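Rolleck Hand-Held Gripper Set
Set-up and Safe Use Guide
Section 4: Working in a Shared Room
Huttunen Technical Publications, Jellville
Jun 30, 2022

This section applies wherever hand-held grippers are used in a room where other people are also working. It shall be read together with Section 3 (Charging and Storage) before the first recording of the day.

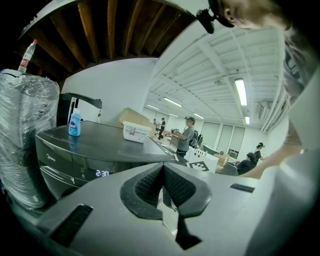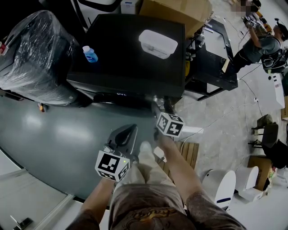
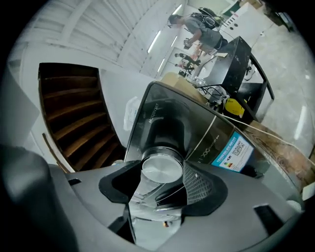

4.1 Before starting

1. Walk the full working area. Cables that cross a walkway shall be moved or covered.
2. Remove plastic film, loose bags and offcuts of packaging from the worktop and the floor beneath it.
3. Close all bottles and tubs that will be handled. Containers of detergent shall be kept upright.
4. Check that both finger pads are clean and firmly seated. Worn pads shall be replaced in pairs (part 654).
5. Wipe the marker faces with a dry cloth. Do not write on them or cover them with tape.

NOTE: The Evier pad set (part 184) may be fitted where smooth or rounded objects are to be held. Pads supplied before May are of the older pattern and shall not be mixed with the new.

4.2 During use

1. Each operator shall keep a clear space of 2 metres on the open side of the table.
2. Tell those nearby before stepping backwards or turning with a backpack on.
3. Open the jaws fully before approaching an object. Close them slowly until the object is held.
4. If an object slips, let it fall. Do not reach for it with the free hand.

CAUTION: Keep fingers, hair and cords away from the jaws at all times.

CAUTION: Do not use the gripper to lift household appliances or to pull on their doors.

4.3 After use

1. Place both grippers on a flat surface with the jaws open.
2. Report any damage on form 2661 before the set is used again.

14 comments | 3 shares

Related sections
Section 3: Charging and Storage
Section 5: Cleaning the Finger Pads
Section 7: Replacing a Marker Face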